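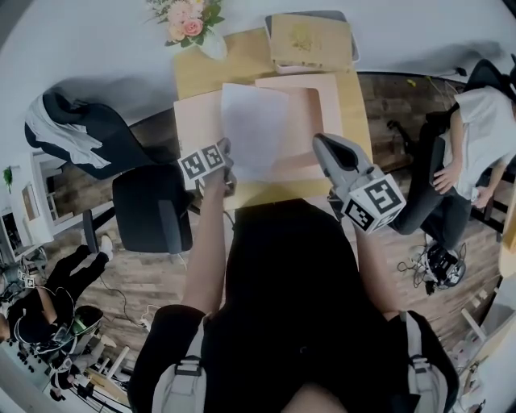
4. Practice run: moving a sheet of paper

January 2024 | By the Gamamov build group
2 min read

4.1 Put on the backpack and pick up one Lirnov hand gripper in each hand. Keep the marker blocks uncovered.

4.2 Lay one sheet of paper on the board. Thin paper is fine, and it does not have to be flat.

4.3 Close the left jaws on a near corner of the sheet. Hold the right gripper clear until it is needed.

4.4 Drag the sheet to the far side of the board and let go. Repeat 17 times.

Note: If tracking drops out, hold both grippers still for seven seconds, then start the pass again.

CAUTION: Route cables away from where you stand. Do not step back while recording.

4.5 Save the session before you unplug anything. Go to section 5, Checking the log.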